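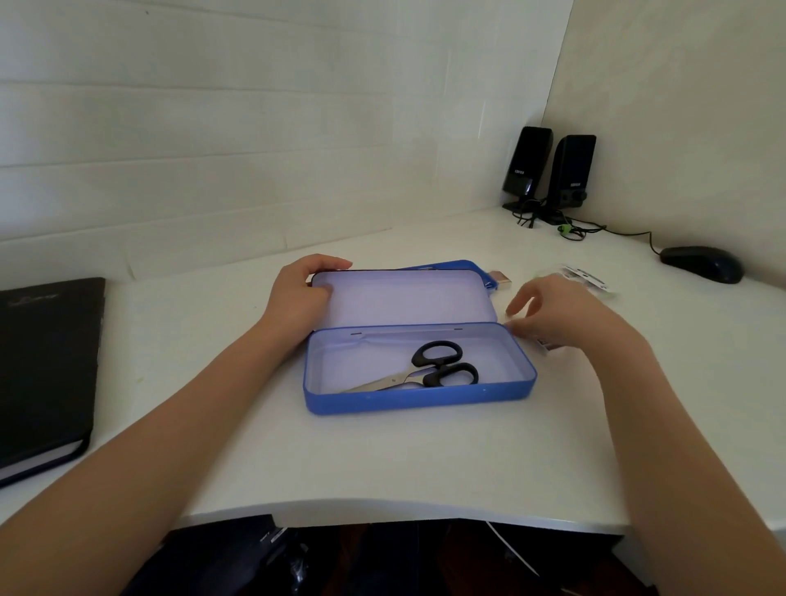
Fletow Paper & Desk: Questions We Get

Last updated 5 Apr 2021

Where is the shop?
Behind the bakery on Kaso Street, up the ramp. If you smell bread you are close. If you are eating bread, finish it before you come in and touch the drawing paper.

Are you open on holidays?
Most of them. We close for the ones that involve a large meal and the day after the ones that involve a very large meal. The phone message is kept current by Tamara Ciobanu, who records it in one take and will not be asked to do it again.

Do you ship?
Yes, anywhere in the country. Orders placed before noon usually go out the same day. Orders placed at 11:58 with a note saying "hope I made it!!" usually did not.

What does shipping cost?
It's worked out at checkout by weight. Paper is heavier than people expect. One customer ordered 200 sheets of watercolor paper and wrote to say the shipping must be a mistake. We invited her to come lift it.

Can I pick up an order in person?
Please do. Choose "pickup" at checkout and wait for the email that says it's ready. The first email only says we got your order. The two look alike, and we have been meaning to fix that for a while.

Which pen should I buy?
What are you writing on, how hard do you press, and are you left-handed? Send us those three answers and we'll send you one back. If you just want something that works, buy the Plinder fine point in black. It smears a little on glossy cards. It smears a lot on glossy cards if you're left-handed.

My fountain pen stopped writing. Is it broken?
Probably not. When did you last clean it? Take it apart, rinse the nib section in cool water until the water runs clear, and let it dry overnight on a paper towel. Don't use hot water. Don't use dish soap straight from the bottle. Don't put it in the dishwasher, top rack or otherwise.

If it still won't write after that, bring it in with whatever ink you've been using. Tamsin Achterberg does repairs in the back and likes to see the ink, mainly so she can disapprove of it.

How long do repairs take?
Cleaning and small adjustments, 2 days. Anything needing parts, up to 6 weeks, depending on whether the part still exists. We'll call before doing anything that costs more than you paid for the pen.

Do you buy used pens?
No. We will look at your grandfather's pen and say nice things about it, and we'll mean most of them.

Can I return something?
Unopened items, yes, within a month and with the receipt. Opened ink, no. Notebooks with one page torn out "to test it" are, for our purposes, opened.

Do you have the school supply lists?
We have the ones the schools send us. Some arrive in April, some arrive the night before classes, and one came with two different lists stapled together and no grade on either. If yours isn't at the counter, bring your copy and we'll fill it with you. Bring your own child as well if the list says "folder, favorite color."

Why does the list ask for so many glue sticks?
We only sell them.

What is the Ghiță notebook, and why is it always sold out?
It's a plain gray notebook with thick cream paper that lies flat when open. A small bindery makes it and delivers when it feels like it. You can join the waiting list at the counter. We don't take names by phone anymore, after the business with the spelling.

Do gift cards expire?
No. Somebody used card number 2539 last winter after carrying it through the wash at least once. We could read most of the digits and guessed the rest.

Can you match a color from a photo on my phone?
We can try. Your screen and ours will disagree, and then you'll hold it up to the window and disagree with both. An actual scrap of the paper or fabric works much better.

Are dogs allowed?
Yes, on a leash, and away from the bottom shelf. The bottom shelf is erasers.

I have a question that isn't on this page.
Email the shop or ask at the counter. Email gets answered in the morning, before the coffee if it's short and after if it isn't.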